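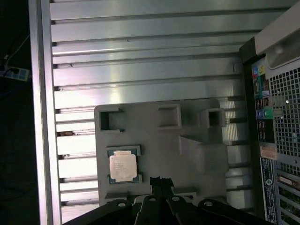 A T-slot bench top holds parts by clamping force applied through nuts that slide in its grooves. Before any fixture is bolted down, the surface must be clean, the slats must be level with one another, and the slot size must be known. On ribbed aluminum slats with dark grooves between them, like the ones under the gray plastic tray, a fixture has to be sized so that its fastening points fall over the grooves. Measure groove spacing from center to center, at both ends of the bench.

Tools and materials

T-nuts matched to the slot
Socket head screws, two lengths
Flat washers
Straightedge, longer than the bench is wide
Feeler gauges
Nylon brush and vacuum with a crevice nozzle
Isopropyl alcohol and lint-free wipes

Step 1. Clean the grooves

Brush along each groove in one direction only, then vacuum. Do not use compressed air. It moves chips under the slats, where they lift the surface later. Wipe the top faces with alcohol and let them dry. If a groove has a burr at the open end, dress it with a fine file held flat.

Step 2. Check flatness

Lay the straightedge across the slats, then along both diagonals. Try a feeler gauge wherever light shows under the edge. Mark high slats with tape. Loosen the end screws of a marked slat, press the slat down, and tighten again, starting from the center of the bench. Repeat the check after all the screws are tight. The Lindqvist frame has 35 end screws, and three of them sit behind the rear crossmember, so a short-arm key is required there.

Step 3. Choose the nuts

Drop-in nuts can be added at any point along a groove. Slide-in nuts hold better but must enter from the end, so they have to be loaded before the end caps go on. For light fixtures use drop-in nuts. For a vise or anything struck with a mallet, use slide-in nuts. Kumeck and Jusau nuts have the same nominal width but different shoulder heights. Do not mix them under one fixture. 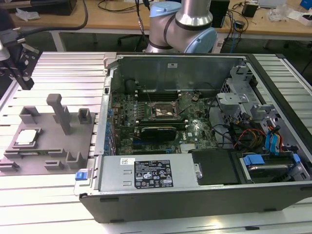 Step 4. Set the screw length

Put the screw through the fixture and washer and start the nut by hand. The screw should pass fully through the nut without touching the bottom of the groove. A screw that bottoms out will feel tight and hold nothing. If only the longer screw is available, add a second washer.

Step 5. Clamp

Finger-tighten all screws. Square the fixture to a groove with a machinist's square. Tighten in a cross pattern, in two passes. Try to rotate the fixture by hand. If it moves, remove it and inspect the nuts for one that has not turned across the slot.

Maintenance

Retighten after the first day of use and then monthly. Plastic fixtures creep under a screw head and need wide washers. Replace any nut with a rounded thread. Bench records go in log 227, with the date, the fixture name and the initials of the person who tightened it.

Page maintained by Rami Issa. Last revised August 28, 2026.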